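Notebook – drying and storage bench, Thursday

Mug tree, plate rack, brown mat. Continues the January entry on ring marks.
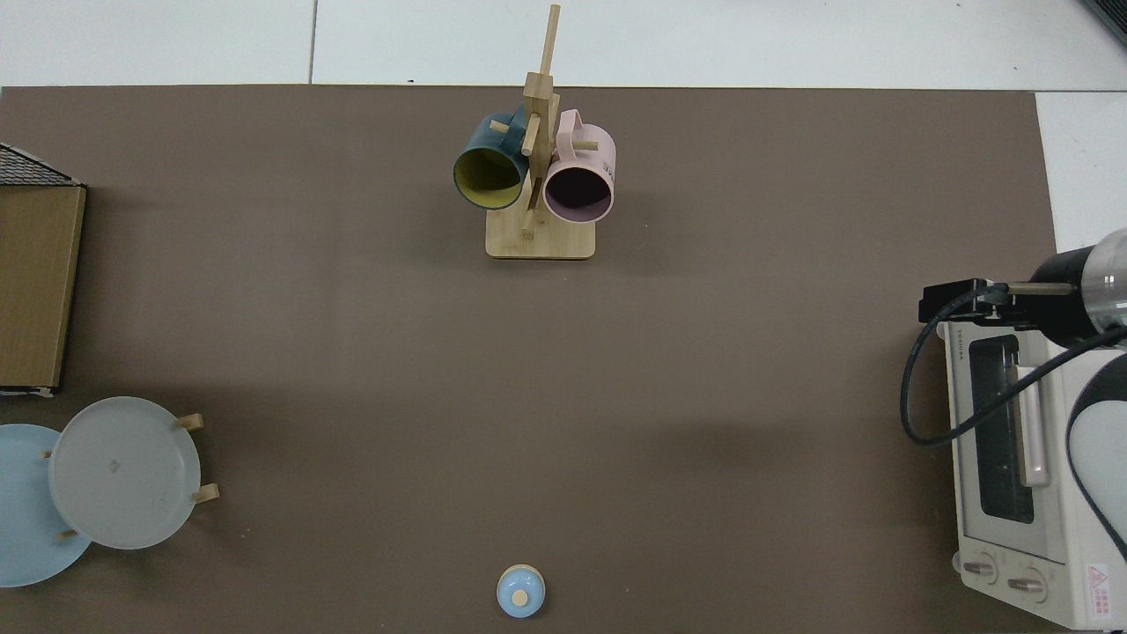
Does a mug dry faster hung on a peg than turned over on the mat?
It does, by a wide margin. Hung mugs were dry inside at 3 hours. The same mugs turned rim-down on the mat still had a film of water at 7, and one had left a ring.

Setup
Bamboo mug tree on the mat, teal-green mug (mustard interior) and pale pink mug on the pegs, mouths down. Two plates upright in the wooden rack, the light sky-blue one and the frosted white one. Light-blue lid with the wooden knob set directly on the mat, knob up. Cardboard box kept on the mat as a windbreak on the left, same as last time, so the numbers stay comparable with January.

Procedure
Rinse in warm tap water, one shake, place. Weigh a folded paper towel, wipe the inside of the mug with it, weigh again. The difference is taken as water left. The shop scale reads to a tenth of a gram, so anything under 0.2 g is written down as dry. Room at 72 F for the whole run, door closed, no fan.

Mugs
Both were dry at 3 hours on the pegs. The teal one is a Dudás second from the Henbridge box and has an unglazed foot. The foot was still damp to the touch when the inside was already dry, and stayed that way into the afternoon. Weighing the towel misses this completely. Next run I will weigh the whole mug before rinsing and again at each check.

Pegs are angled differently from one another, so a mug can drain well on one and hold a bead of water in the rim on the next. Swapped the two mugs for the second run. The bead followed the peg. Marked the peg with pencil.

Plates
The overlap in the rack is a problem. With the plates leaning together, water sits in the contact line and does not move. Dry everywhere else at 3 hours, wet along the line at 7. Separating them by one peg position cleared it. The frosted plate is harder to judge by eye than the blue one; use the towel and do not trust the look of the surface.

Lid
Worst result of the set. Knob up, the rim seals against the mat and the underside has no air. Left overnight, 12 hours, and the towel still picked up almost a gram. Propped on a chopstick it was dry by lunch. The knob is untreated wood as far as I can tell from the sanding, and it should not be soaked. Etelka wants it oiled before any more rinsing. Agreed, but after the weighing is finished, or the oil will throw off the numbers.

Mat
Absorbs less than the Clulell one it replaced, and the color hides water marks. Ran a dry palm over it at each check. Damp patches under the lid and nowhere else in this run. Needs to be lifted and hung over the rail at the end of the day or the underside smells by the next morning.

Tree
Stable with two mugs on it. Loading one side only, with the heavy Misteck stoneware mugs, it leaned but did not tip. I would not put three of those on the same side. The base has picked up a little water at one corner and the grain is raised there. Light sanding, then oil together with the lid knob.

To do
– Repeat the lid with the knob down in a shallow bowl. Etelka Szekeres has one the right size.
– Whole-mug weights for the teal mug, dry and at 3, 7 and 12 hours.
– Glue thin cork under the tree base, two strips, leave the middle open.
– Trim a scrap dowel to use as a spacer in the plate rack.
– Second towel brand for comparison. The current roll sheds and the lint gets weighed along with the water.

Second run numbers are on the loose sheet taped inside the back cover. The 7-hour figure for the pink mug was taken late, at 4:40, and should be read with that in mind.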